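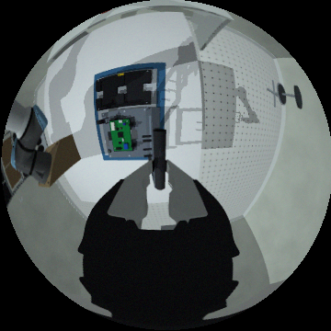 Figure 19. Wrist view in the simulator: peg held upright between the fingers, next to the slots on the blue-framed panel.

7.2 Changing over from manual to assisted insertion

The Prudow cell takes over the insertion step. The operator keeps panel loading, first-piece approval and fault recovery. Rehearse the changeover in the simulator before working at the cell.

1. Sign in with the operator role. The line lead role cannot release a program.
2. Open program 149 and select Rehearse.
3. Step through the approach in the wrist view. Stop when the peg is beside the column of slots.
4. Compare the peg position with the setup sheet. Enter any offset under Operator Correction.
5. Run the full sequence at 91 percent speed or lower.
6. Select Release and enter your initials.

NOTE: Corrections are stored under the operator's initials and carry over to the next shift. Read the log before changing an earlier entry.

NOTE: Hand insertion counts no longer appear on the shift report. Enter time spent on fault recovery under code 200.

CAUTION: A rehearsal does not check the fixtures on the floor. Confirm panel seating by hand before the first live cycle.

Operators moving from the manual benches need sign-off from Doaa El-Sayed or Andri Rainer before step 6.

Revised 2019-11-07, E. Sauerland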